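Home > Computers & Internet > Cryptocurrency > Mining

Is phone mining with the Gingate app worth leaving on all night?

My brother-in-law has put me on to an app called Gingate. You press a button once a day and it mines coins on your phone. He has 3,000 of them already, on paper anyway, and keeps telling me what they'll be worth when they're listed. I've got an old Android handset in a drawer that would otherwise do nothing, so the cost to me looks like a bit of electricity. What bothers me is that the phone never gets warm. I used to run a proper mining card in the spare room and that thing could dry washing. Can a phone mine anything at all while stone cold? The app also wants access to my contacts, and I can't see what my dentist has to do with it. 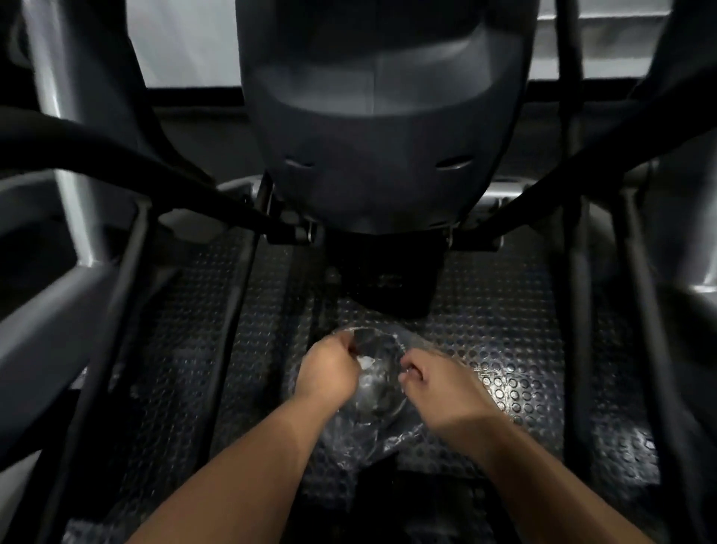 Page last changed in July, 18:60 thread views at last count

Posted by: Gingate user

Morkel

No, it isn't mining. Mining means the processor is doing sums, lots of them, and sums make heat. If you want to check, go into the battery settings after a night of it and see what share the app has used. Mine showed next to nothing. Then put the phone in flight mode with the app open. When I tried it the coin total carried on climbing at the same rate, so whatever that number is, no network was involved in producing it.

What you have is a counter. Somebody's server may or may not honour it one day. I'd want to see the code, or at least a public ledger I could look my own balance up on, and I have found neither. The website has a page headed "Technology" which has a drawing of a globe on it and four paragraphs about freedom.

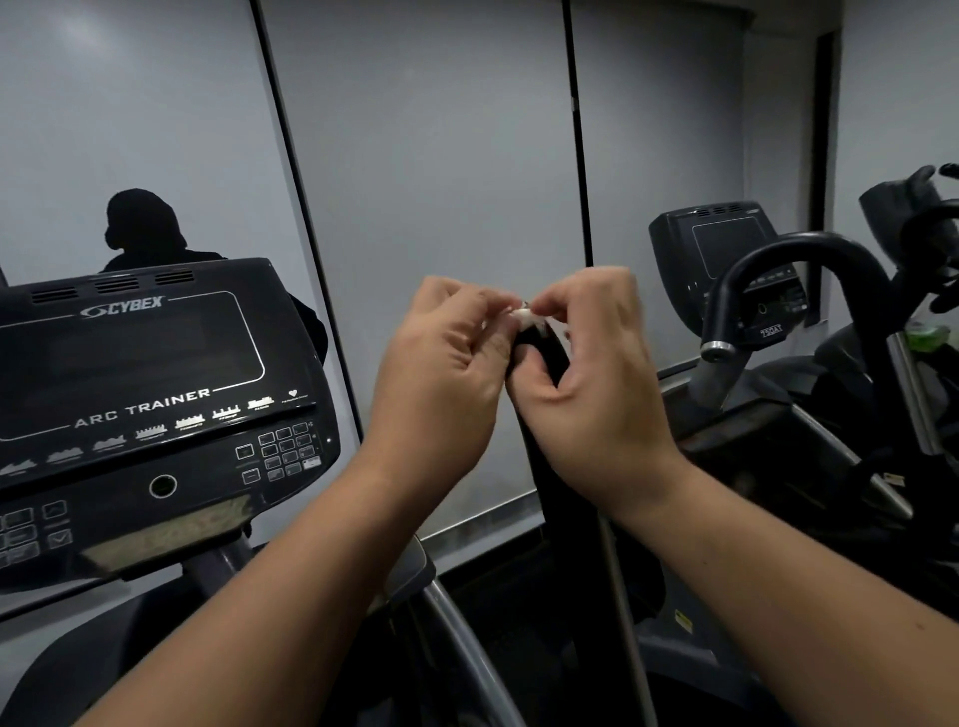 As for the contacts, refuse. The app still opens if you do. It nags, and it says your "trust circle" is incomplete, but the counter ticks over just the same. I'd also look at the withdrawal terms before getting fond of your balance. When I read them there was a lock of 90 days after listing, with no date given for the listing. Ninety days after never is a long wait.

Stindel

bit harsh above. i've had it 18 months and it hasn't cost me a penny, no viruses, battery is fine. you have to get in early with these things, people laughed at bitcoin too. if you use a referral code you get 60 free coins to start, message me for mine

Massawe

People laughed at plenty of things that then went to nothing, so I don't see what that proves. And a referral code is a reason to be wary of the person offering it.

To the original poster: if the old handset is only sitting in a drawer, you could run a real miner on it for an evening just to see the difference. Use an open source one, build it yourself if you know how, and join a pool that shows your hash rate. The phone will get hot, the battery will drop like a stone and you'll earn a sum too small to withdraw.

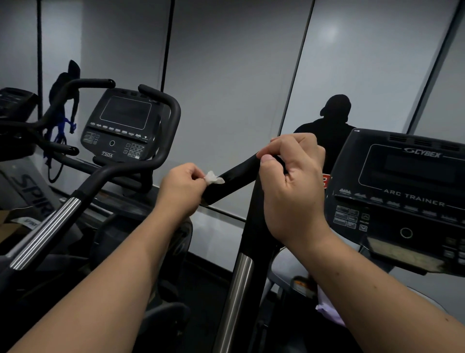
Take it off the charger if the case starts to bulge, by the way. Old batteries don't like that sort of treatment and I wouldn't leave one going overnight in a bedroom.

Wipe the handset before you put anything like this on it, and don't sign in with your main email address. I made that mistake with a different app and still get the newsletters. Where Morkel and I differ is the flight mode test. A counter could carry on offline and be corrected later when the phone reconnects, so it doesn't settle the matter by itself. The cold phone does, as far as I'm concerned.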